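I work at Zomard, where we pack small orders into boxes. Last year we got a robot with two arms, and kids always ask me if it took my job. Nope! But it sure changed it.

I used to sort stuff all day long, and by 2 in the afternoon my wrists were sore. Now sorting is the robot's job. It has a gripper at the end of each arm, kind of like a finger and thumb.
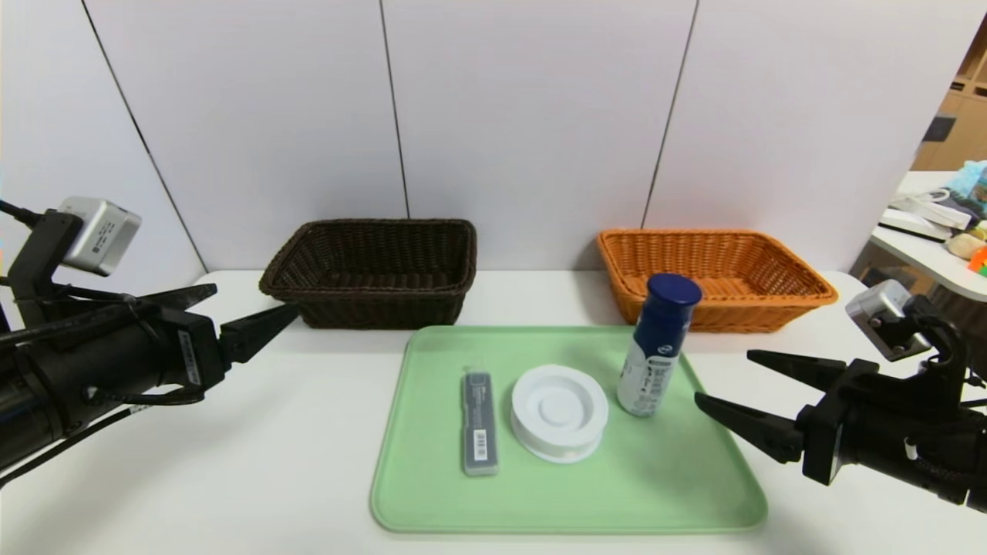 Page last changed: December

A spray can, a spool and a slim case on one tray sounds easy, right? For you, sure! A robot has to be taught how to hold each shape. So I'm a teacher now (I love it), and I still pack the boxes and check the tricky orders myself.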